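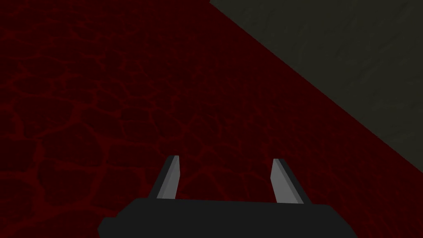 Section 4. Good practice for simulated runs

We know you would like to press Start and watch the arm go, and we promise it won't be long now! Please read this section through once anyway, ideally with a cup of something next to you. The rules come from the people who look after the Winden simulator day to day, and most of them were written down after a long afternoon of wondering why two sets of results didn't match.

4.1 Before the first run

1. Open the Keskinen control panel and choose Load Scene. Wait for the status line to read Ready (it can take a little while on an older machine, so be patient with it).

2. Open the jaws fully and check that there is nothing between the fingers. Every recorded run begins with an open, empty gripper.

3. Switch to the wrist view. Both fingertips should be in sight, with the floor showing through the gap. If one fingertip is missing, choose Reset View and look again before you touch anything else.

4. Type a seed number in the Seed box. We use 123 for practice and 261 for anything that will be shared with another team.

5. Write the seed, the scene name and your own initials in the run log.

Note: Floor and wall textures may be changed as freely as you like, and we encourage it, the stranger the better. Friction and contact settings are another matter. Leave those as they came, or ask Sumaiya Debnath for a copy of the scene that you can edit.

4.2 During the run

6. Set the step limit to 1000 and press Start.

7. Keep your hands off the jog keys until the run ends. A run that was nudged along by hand has to be marked Assisted in the log, even if it was only one tiny tap.

8. If a finger passes into the floor or a wall, press Stop, save the contact report, and send it to Joonas Ikonen along with the seed.

CAUTION: Never connect the Flasmont arm while a simulated run is open. The control panel can send the same commands to both, and the real arm will obey them.

4.3 Moving to the real arm

9. Repeat the run with 3 different seeds. All of them must finish without a contact report.

10. Ask a second person to read the log and sign it. Jana Lenz keeps the list of people who can sign.

11. Close the simulator completely, then follow the power-up steps in Section 5, starting at reduced speed with the emergency stop within reach.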